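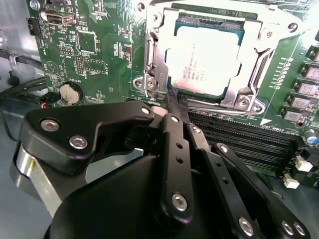 Workstation check, unit 1422
Friday, October 3, 2025, Tahira Qureshi

CPU seated, retention frame down: OK. Looks like a Xeon, I'll match it to the parts list later.
Screws on the frame: OK, and I love not hunting for one!
Memory slots: blow them out anyway (my usual nagging). 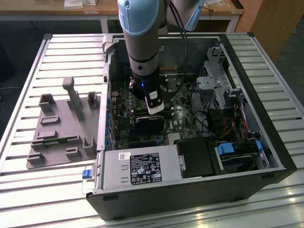 Drive cables: OK, but keep the bundle clear of the card, please.
Power supply label: copy it onto the sheet.
Side panel: stays off until Þröstur signs.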